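News > Engineering > Software notes

Control and perception: what changed in the sorting stack this October

The Cilier project has spent most of the month on the layer between the recorded hand motion and the command that reaches the arm. Up to now that layer was a set of scripts that had grown up one at a time. It has been replaced by a single service called Devivside, which reads every stream, puts them on one clock, and writes one file per episode. The old scripts stay in the repository until the end of the year and will then be removed.

The clock was the main problem. Controller poses arrive at one rate, glove data at another, and the cameras at a third. The scripts matched them by nearest arrival time, so a slow USB hub could move the glove data behind the head view without anyone noticing. Devivside stamps each sample at the driver and resamples all of them onto a 100 Hz timeline. Poses are interpolated. Finger values are held until the next sample. Camera images are never interpolated; each tick points to the last complete image and stores its age.

Episodes with an image older than the limit are flagged, and the loader skips flagged episodes unless told otherwise. The limit is in the config file under sync. Please don't change it in a shared branch.

The task set is still tabletop sorting: small boxes, bottles, and a bin marked Recyclable. Both hands are tracked, and the box tasks are the ones where the timing matters most, as the hands close on the cardboard from two sides. 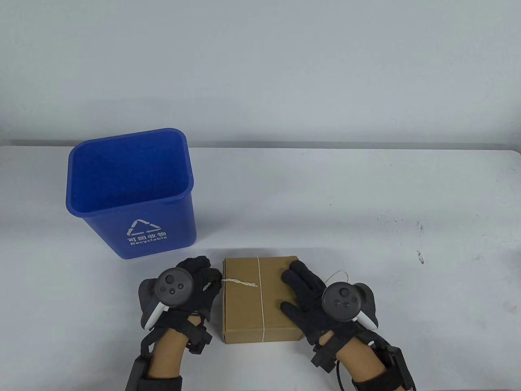

Do old recordings need to be made again?
Most of them can be kept. The converter reads the old format and rebuilds the timeline from the driver logs where those logs exist. Recordings without driver logs can still be used to train the perception model, but they should be left out of anything that trains the control policy.

The converter was run over 3,000 episodes from the old store. It writes a short report beside each one, listing gaps, repeated images and any pose jump larger than the hand could make. The report is plain text and can be searched with grep. Amedeo Dal Bello wrote the pose jump check and is the person to ask about it. Two known faults remain in it: it complains about the first few samples after a controller wakes up, and it treats a change of coordinate frame as a jump. Both are on the list.

On the perception side, the Lo Presti segmenter has moved to a new training split. The previous split mixed images from one episode across training and test, which made the scores look better than they were. Splits are now made by episode. The headline score dropped when we did this, and the new score is the one we will report from here on. Comparisons with earlier newsletters should be ignored.

Clear and tinted plastic is still the weakest class. The mask tends to stop at a highlight, or it takes in the colored light on the table as part of the object. Dark gloves add a second problem, since fingers seen through the plastic are labeled as hand in one image and bottle in the next. The labeling guide has been updated: anything seen through the wall of a container belongs to the container. Labels made under the old rule are being redone, starting with the wrist views, where a red bottle in a black glove can fill much of the image. 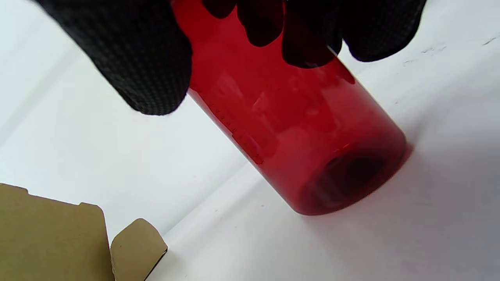

Marking everything behind the plastic as bottle will hurt the grasp model, Gilard wrote on the review thread, because the grasp model needs to know where the fingertips are even when they are on the far side. The thread settled on keeping two layers in the label file, one for the front surface and one for the hand. The segmenter reads the first and the grasp model reads the second. The schema change is small and older tools will ignore the extra layer.

The planner has had less work. It now takes its target from a short window of masks, which stops the goal from hopping when a single image is bad. If the mask is missing for the whole window, the planner holds position and raises a lost target event. Before this it kept moving toward the last known point. Anyone with code that relied on the old behavior should set hold_on_loss to false in their own config and plan to move off it.

We also changed how close views are handled. When a carton fills most of a wrist view, the segmenter has little edge to work with and the depth estimate gets noisy. The planner now lowers the weight of that view as the box area grows, and leans on the head view until the area comes down again. The weight curve is a table in the planner config, so it can be tuned without a rebuild. Thin items such as cord and string are left out of the collision model for the time being. 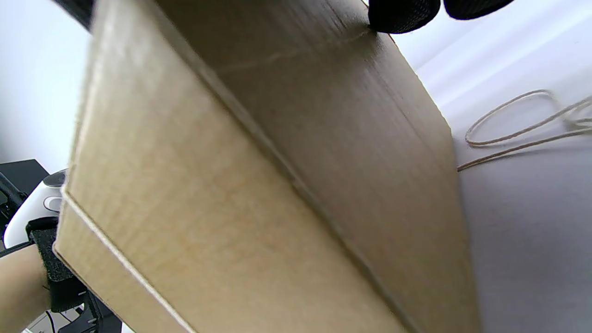
How can the new weighting be tested without an arm?
Use the replay tool. It feeds a saved episode through perception and planning, and writes out the commands that would have been sent, along with the weight given to each view at every tick. Start with version 2 of the tool, as the first version does not read the new files.

Remaining work before the next release: the two pose check faults, a cleanup of the config names, and the relabeling of tinted plastic. The replay suite passes on 99 of its 100 cases. The failing case is a controller dropout in the middle of a handover and is being looked at. Merge requests for the release branch close on 22/12/2020.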